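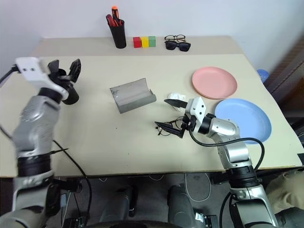

Livatach Desk Holder and Shallow Tray: Review for Shared Workrooms

Summary

The Livatach desk holder is a plain black cylinder for pens and small hand tools. It was assessed over 3 months in a shared workroom, together with the curved grey tray offered in the same range. The holder is recommended for general use. The tray is recommended with reservations, which are set out under the relevant heading.

The holder

At any busy table the pens and the tools end up in the same place, and a holder has to be judged on that basis. The Livatach model accepts a full load of markers and still leaves room for a screwdriver, although a long screwdriver will stand well above everything else and markers at the side tend to lean out over the rim. The base did not tip in ordinary use. It did slide when knocked with the forearm, and a rubber ring under the base would be a welcome addition.

There are no inner divisions. Staff who like to put a hand straight to the right pen found this tiresome, and the comparable Akus model, which has a removable divider, is better in this respect. The Akus is also wider and took up more of the back of the table than was wanted.

Black hides ink marks well. Dust at the bottom is another matter, and the holder should be emptied and wiped once a month.

The tray

The tray is a shallow, open trough with raised sides and a matt finish. It suits long items such as rulers, brushes and rolled paper. Round items gather along the middle and stay there. Flat items are poorly served: spectacles placed in it rested on their lenses, and users soon went back to leaving them on the table. Small parts were more easily sorted on ordinary plastic plates with a raised rim, particularly where two colours were used to keep one set apart from the other.

The matt surface shows streaks under strong light. A dry cloth removed most finger marks, and a damp one was needed for adhesive.

Placing

The holder performs best at the back of the table, against the wall, with other small items beside it in a single row. This leaves the front clear for work. The tray needs more depth than a narrow back strip can offer and will occupy part of the working area whenever it is out. Departments with small tables should take this into account before ordering.

Supply

Both items were obtained through Böttcher as catalogue entry 257. The holder arrived well packed. The tray had a slight scratch on the underside – of no practical importance – and no replacement was requested. Spare holders may be ordered singly, but the tray is sold only with a holder, an arrangement the supplier may wish to reconsider.

Recommendation

Holder: suitable for all shared tables. Tray: suitable where long or rolled items are in daily use.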